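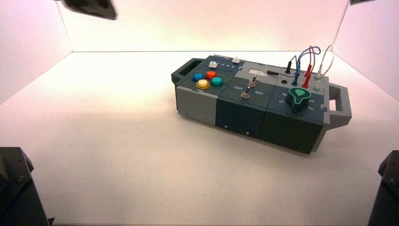 Three weeks into the two-arm build and I still can't tell you whether it was a good idea. Xolani Van Wyk thinks it was, but Xolani thought the same about the hot-wire foam cutter, and that now lives under the stairs at the Plilldale workshop with a towel over it.

The pitch was simple enough. Get a pair of small arms to push buttons, flip switches and turn a knob, all on one box, and do it without a person stepping in. He'd read a few build logs where people made it sound like a long weekend. I have read those logs too. What they have in common is a video at the end, cut just before anything could go wrong, and no word on how many tries came before it.

I'll give him the task board. I was ready to hate it and it's a decent piece of work. There are three sections side by side with a carrying handle at each end, four round buttons in different colors on the left, two metal toggles in the middle, and a big green knob on the right with the test leads plugged in behind it. A four-year-old would be done with the buttons in a second. We spent 14 evenings on them.

Buttons went better than I expected, I should say that. The yellow one is bigger than the others and the arm gets it nearly every time. The toggles are where my doubts come back. A finger slides off the tip of a toggle and tries again without you noticing. Our gripper slides off and carries on with the routine as if the switch had moved. Xolani's fix was to slow everything down. Now it misses slowly.

And the knob. Turning it means holding on, twisting, letting go, and getting another grip when the wrist runs out of travel. I said we should leave the knob until August. I was outvoted, in a group of two.

The white enclosure was Nosipho Jacobs's suggestion and I argued against it for a week (I thought it was fussing). Plain walls, plain floor, even light, so the camera has less to get confused by. Fine, she was right, and the numbers got better the same night. But it bothers me a little. If the thing only works inside a clean white box, what have we built? Nosipho says you have to start somewhere. My kitchen doesn't look like that and neither does anyone else's.

We did a proper count this month, same routine start to finish, and got 83 percent on the buttons alone. Xolani was thrilled and wanted to post it on the Herno forum right away. I asked what the figure was with the board turned to a different angle. We hadn't tried. I'd want around 1000 presses at mixed angles before I bragged to strangers, and he has agreed to let it run, with me sitting there writing down the misses.

The leads are supposed to come next, pulling a plug and putting it into another jack. I've asked for the toggles to be settled first. We'll see who wins that one. If anybody has had luck with soft fingertips on metal switches, leave a comment, and please include how often it failed.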